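Notebook, Clesdale student manipulation project
August, Sunday session

Started late, calibration first. The handheld gripper was reading open when fully closed, same as last week. Re-zeroed it twice. The second one held, or at least it held until I stopped looking at it.

Count on the drive after today: 709 demos recorded, 676 that survive the sync check, 558 that I would train on. The group page says 709. I want it changed before the Trodis round, because someone will ask and the gap is not small. Most of the losses are dropped frames. The rest are people pausing halfway through a pick to talk.

On the new finger pads: the claim is that the textured ones "solve" the slipping. I don't buy it yet. We tried 11 objects, all of them things we already knew we could pick up. No glass, nothing oily, no thin card. Whoever runs the next session, please use the ugly box from the Cliltton kit and write down the failures too.

Also not sold on the head camera. It doubles the storage and so far the policy (Hầu, second version) does the same with or without it. Might be our fault, the time offset between the two streams is still a guess. I'd like one proper comparison, same objects, same desk, before we buy another mount.

Marker tracking okay near the desk, bad once you turn toward the glass partition. Could be reflections, could be motion blur. Don't write "reflections" in the report until we've checked with the overheads off. 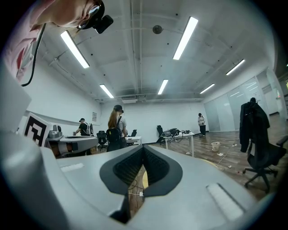
Cable routing is still a mess. I lost one run to a tug on a connector and I suspect a few of the sync failures are the same thing. Tape is not strain relief. Need proper clips and a shorter lead.

To do: redo offset with the clap test, both cameras. Rerun the split with the 558 only. Fix the number on the page. Ask for table space that isn't already full of boxes.

Left the last batch uploading, check it before deleting anything local.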